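November 6, 2023

Millari, episode 7. Audience tracks, continued.

Picked up where I left off on Friday with the kitchen scene in act two. The edit came over again this morning with the cold open shortened and a line lifted out of the phone call, so the first hour went to conforming. Plalta moved most of the clips without complaint. It did not move the laugh clips that sit under a picture dissolve. Those stayed at their old position and had to be dragged by hand. It did the same thing on episode 3, so it isn't the edit list.

Checked against the guide track after the conform. Everything in act one lines up. Act two was late by 42 frames from the phone call to the end of the act, which matches the length of the lifted line. Slid the audience group, left the dialogue where it was, played across the join. Fine now.

**Audience mics**

The left balcony mic has a rattle on it from the top of the second taping. It sounds like a loose clip on the rail. It's under the big laughs and you don't hear it there, but it comes up in the gaps, and the gaps are where we need clean room. Tried the following:

- Notch at the rattle. Takes it down, but the claps go dull along with it.
- Gate keyed from the right balcony. Opens and closes too plainly on the chuckles.
- Muting left balcony in the gaps and filling from the floor pair, with the right balcony raised a little to hold the width. This works. Long fades, longer than looks right on the screen.

Went with the fill. Saved the notched version in the alternates folder in case Colin prefers it on the stage.

There's also somebody near the floor pair with a very recognizable laugh, high and a beat behind everyone else. It was used in the first assembly under three different jokes and it gives the game away by the second one. I kept it for the joke about the landlord, where it belongs to that take, and replaced the others with laughs from the same taping. The replacement under the door gag is a bit polite. If there's something better in the first taping I haven't found it yet.

**Landlord entrance**

The applause on his entrance is real but it ran much longer on the night than the picture allows. Editorial cut away to the couch and the applause just stops. Made a fade that starts while he's still in the doorway and carries on under the first line on the couch. The actor is speaking up over the crowd at that point, so if the crowd is gone completely he sounds like he's shouting at nothing. Left enough under him to explain the volume. Need to hear this in the big room before I trust it.

**Levels**

Ran the whole show through Plalance with the dialogue soloed, then with the audience in. Dialogue alone is steady. With audience in, act one reads louder than act two, and to my ear it's the opening monologue doing it. The laughs there come close together and the tails stack up. Trimmed the tails first before touching any faders. That closed most of the gap. Brought the audience group down slightly for the monologue and back up at the title.

Note for whoever is using Plalance next: it remembers the last preset from the other machine if you open the session from the shared drive. It came up on the film preset today and I spent a while wondering why the numbers were so far off. Check the preset name in the corner before believing anything.

**Whitlock call, after lunch**

Colin Whitlock called from Goodwin. He listened to episode 2 over the weekend with the producers. Their notes, as I wrote them down:

- They like the audience lower than last season. Keep going that way.
- No added laughs on the hospital story at all. If the room didn't laugh, leave it quiet.
- The sigh when the letter is read is too big. One of the producers said it sounded like a different show. I agree. I had doubled it.
- The title music into the first scene feels abrupt. That's for the music editor, passed it on.

He also asked whether episode 7 could go in as the sound submission for this season. It has the live song and the power cut, so there's more in it than in the others. I said yes in principle, but the song needs work first. The vocal on the second verse was taken from rehearsal and the room around it is wrong, there's no audience in it. If it's going to be played to people who do this for a living they will hear that right away. He wants a decision before they lock, and a clean version without credits music by March if we go ahead.

**Song**

Started on it late in the afternoon. The taping vocal for verse two has a handling knock on one word, which is why the rehearsal take went in. Replaced only that word from rehearsal and put the taping vocal back everywhere else. The word matches in pitch and nearly matches in tone. Added a little of the empty room recording behind it so it doesn't drop into a hole. Played it for Dialogue without saying where the edit was and they picked the wrong word, so it can stay.

The piano is still too close. The spot mic was in the lid and it sounds like it. Use more of the floor pair tomorrow and see if the picture still makes sense with it.
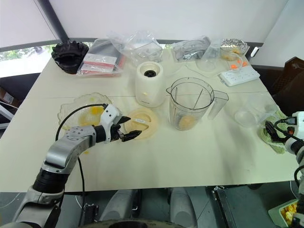 *White table with the blender base, its pale yellow lid, and the glass bowl with egg yolk in it.*

**Power cut scene**

Not started, only listened. The audience gasps when the lights go and then laughs at the gasp. Very good, leave alone. The hum of the set refrigerator carries on through the dark and should stop with the lights. It's printed on the boom, so it will have to be cleaned off under the first lines. Production recorded the set with the refrigerator off, file is in the room tone folder under the wrong scene name. Renamed it.

**Left to do**

- Better laugh for the door gag, first taping
- Undo the doubled sigh in episode 2 and send a new audience stem to Goodwin
- Piano balance
- Refrigerator hum
- Report the dissolve problem to Plalta support, with the session from episode 3 attached
- Ask Colin if the submission version keeps the act breaks or plays straight through

Session saved as a new version and copied to the shared drive. The old conform is still there, please don't open it.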